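Doing up the back bedroom, part one

July 4, 2022

I've put off writing about the back bedroom because there wasn't much to show. There is a bit more now, so I'll get it down before I forget what I did in which order.
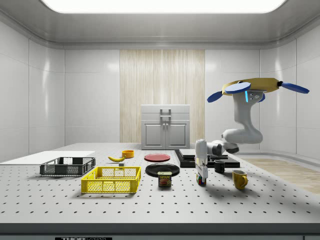

The walls

The house was built in 1968 and I don't think the back bedroom had been touched much after that. Under the lining paper was another lining paper, and under that a green gloss paint that went up to shoulder height. The steamer took off the top layer in an afternoon. The second layer took most of a week of evenings with a scraper.

Morfudd Lewis from across the road lent me her steamer and told me to score the paper first. I didn't, on the first wall. I did on the other three and they were much quicker.

The plaster underneath is sound apart from a patch beneath the window, which came away in one piece the size of a tea tray. I had Dilwyn Prosser over from Beddoe to look at it. He tapped along the wall and said it was an old leak from the sill, long dried out, and that I could patch it myself. He charged me nothing and drank two cups of tea.

Filling and sanding

I used ready-mixed filler for the small holes and a bag of bonding for the big patch. Two coats on the patch, the second one thinner. I sanded it too soon and had to go over it again, so leave it overnight even if it looks ready.

Dust gets everywhere. I taped a sheet over the door and still found it on the landing and in the airing cupboard. If I were doing it again I'd move the towels out first.

The colour

I wanted white walls with one strip of something warmer behind the bed. Llinos thinks white is cold in a north-facing room. She may be right, but the room is small and I get tired of colours. I bought three sample pots from the shop in Groltbridge and painted squares on the chimney breast. Two of them looked the same once they dried. The third was a bit creamier and I've gone with that one.

One big tin did two coats on three walls with a little left over. I've kept the rest in a jam jar for touching up and written the name of the paint on the lid.

The floor

The carpet came up easily. The gripper rods did not. There are floorboards under it, pine I think, with black stain around the edges where a rug must have been. I'd like to keep them bare, but the gaps are wide and there's a draught by the skirting. For now I've vacuumed between them and pushed a strip of filler into the worst one to see how it lasts through the winter.

Money so far

I set aside £100 for the walls and have spent nearly all of it, mostly on paint, filler and a decent brush. The floor will have to be a separate sum. I haven't priced a sander yet, but the hire place wants a deposit on top of the daily rate, and I'd want it for two days.

Still to do: gloss the skirting, rehang the door, and find the screws for the curtain rail, which I put somewhere safe in June.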